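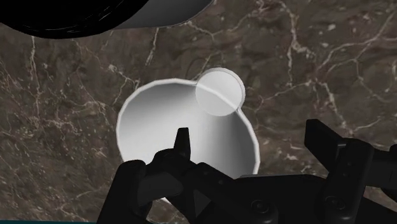
A white cup on brown marble.

The woman who runs Dratano, the tea shop on the hill in Jitthorpe, does not drink tea before nine in the morning. She has a glass of water and a piece of dry toast, opens the post, and puts the first kettle on once the shop floor has been swept.

"If I have a cup at home I've lost the morning for tasting," she said. "My mouth is used to it by then. Everything that comes after tastes a bit thin."

She took over the shop from her aunt, who sold tea, coffee and boiled sweets and did most of her trade at Christmas. The sweets went first. The coffee went a year later, partly because the roaster put his prices up and partly because the smell got into everything. What remains is loose tea, sold by weight, and a few plain pots and strainers.

Her best seller is a blend called Amaral, which she makes up herself in the back room. It has 3 teas in it, and she was happy to say which: an Assam, a Ceylon and a small amount of Keemun. She would not give the proportions.

"People think the recipe is the secret, but it changes," she said. "The Assam I get this year isn't the Assam I had last year. If I kept the weights the same, you'd come back in and tell me I'd altered it. I have to alter it so that you don't notice."

To do that she keeps back a sealed tin from each batch and tastes the new one against it. Both are brewed at the same strength, for the same time, in water from the same kettle, and she adds milk to both because nearly all her customers do. It usually takes her a few goes. The last time she changed the Ceylon it took most of a week, and she ended up going back to the supplier she had started with.

I asked whether she had been trained.

"My aunt showed me how to slurp," she said. "That's the main thing, getting air in with it. The rest I got from doing it badly. I bought a chest of something very cheap in my first year and I was still giving it away in the second."

Water is the subject she comes back to most. Jitthorpe is a soft water area, and tea brews quickly there. Kukham, on the other side of the valley, gets its supply from chalk, and the same leaves made in the same pot come out darker and flatter, with a film on top if the cup is left standing. She used to get complaints from Kukham customers and could not understand them until she went over on a Thursday afternoon with a flask of her own water and a packet of Amaral.

"I made one with mine and one from the tap," she said. "It was embarrassing. I'd been telling this poor man he was leaving it too long."

She now sells a second version to people with hard water, with more Assam and less of the Keemun, which she says disappears in it anyway. It has the same name and the same label, with a small H written in the corner in pen. She has been told she should have the label printed properly. 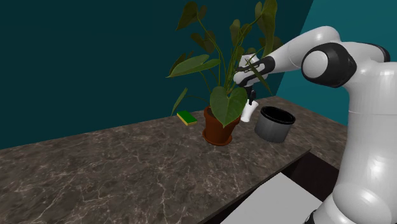

Postal orders are now the larger part of the business. She sends out 500 packets in a normal month and more in November, all of them packed by hand in the back room with help from her 2 part-time staff. She tried a packing firm for one winter and did not care for it. The packets arrived crushed, she said, and the leaf at the bottom had turned to dust, which brews too strong and makes people think they have been sent the wrong thing.

The bags are paper with a thin lining. She would like to do without the lining, but tea takes in damp and smells from whatever is near it, and she cannot know what a packet will be sitting next to in somebody's cupboard. Her advice is to tip it into a tin the day it arrives and keep the tin away from the cooker and the spices.

She has less patience with other advice. She does not mind whether the milk goes in first or last. She does not warm the pot unless the kitchen is cold. She thinks most people use too little leaf and then leave it to stand for too long to make up for it, which gives a bitter cup with not much taste behind it.

"Put another half spoon in and take it off sooner," she said. "That would sort out most of the tea in this country."

On tea bags she was milder than I had expected. She keeps a box at home for visitors who are in a hurry and for the man who services the boiler. She has been asked many times to put Amaral into bags and has had a price for it, but the leaf would need to be cut smaller and she would have to order far more than she has room to store.

Prices have been difficult. She put hers up in January and again in July, the first time she has done it more than once in a year. Some customers wrote to say they understood. Others went quiet, and she has noticed that people who used to buy the large bag now buy the small one and come in more often.

"It costs them more that way, and I do tell them," she said. "But if you've only got so much that week, then you've only got so much."

The lease on the shop has 2 years left. She has looked at a unit on the Kukham road with parking and a loading door, and it would make sense for the post side of things. It would also mean no counter, and she is not sure she wants to spend all day sealing bags without anyone coming in. She also said, when I pressed her, that she would have to work out the blend again, as the unit is on the hard water side.

For the time being she is waiting on samples of the new season's Assam, due at the end of the month. The early ones she had by post were malty enough but a little rough, and she has asked for more from the same garden, picked later. If those are no better she will look elsewhere and start the tasting again with the tin on the shelf.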